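Comparing finger sets on a hand-held gripper

These steps cover a side-by-side trial of two finger sets, the Likach and the Trisach, on the same hand-held body with the same wide-angle camera. Allow 90 minutes for both sets.

Before you start

Charge the grip and clear the storage card. Write the number printed on the body label into the log, along with the firmware version. Ours are still on Camenzind firmware, build 1927. Do not update between sets.

Mounting

1. Back the finger screws out evenly, a half turn each.
2. Slide the old pair off and wipe the rails.
3. Seat the new pair and close the fingers by hand. The tips should meet along their full width.
4. Tighten, then open and close 10 times. Recheck the tips.

Calibration

Run the width routine in Skeltamer with the fingers fully open, then fully closed. If the two readings repeat within a millimeter, save the profile under the name of the finger set - the software does not do this for you.

The trial

Use garments on a bed or table, in mixed weights. Each set gets 144 grasps: single layer, folded edge, and heaped pile in equal shares. Approach from above and keep the fingertips inside the lens view until the cloth is released. Log a slip as a miss even if the second try holds.

Notburga Haslinger's first run on the Likach set gave 41 misses, most of them on satin and thin knits. Repeat any block in which the grip was dropped or the lens was touched.

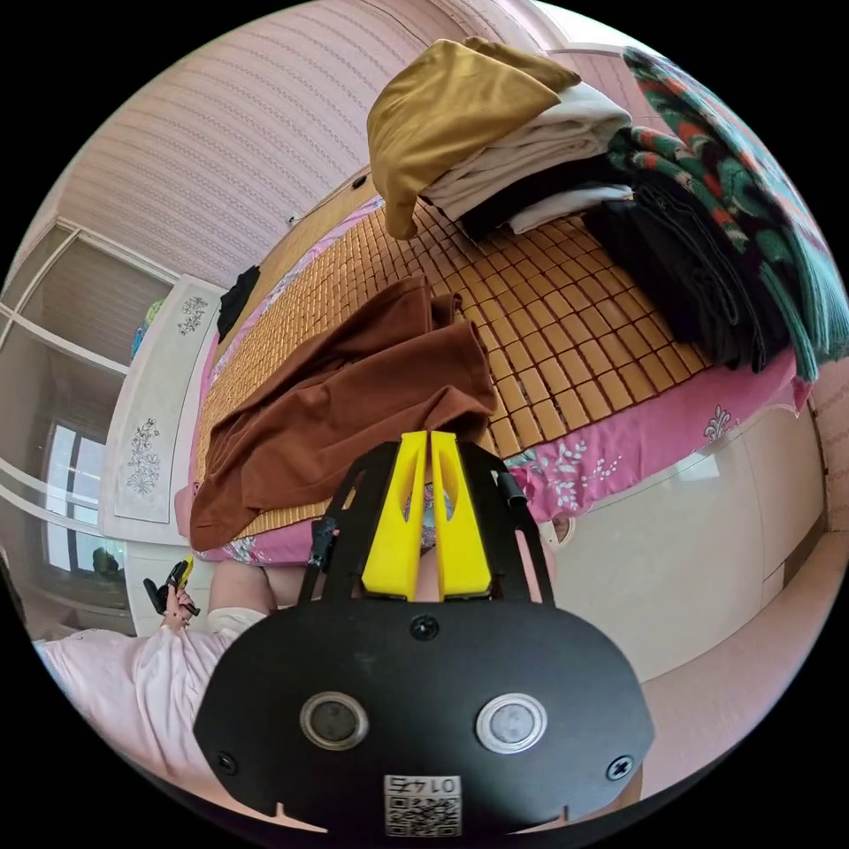
Copy the card before changing fingers, and keep the two profiles in separate folders. Then go back to step 1 of Mounting with the second set.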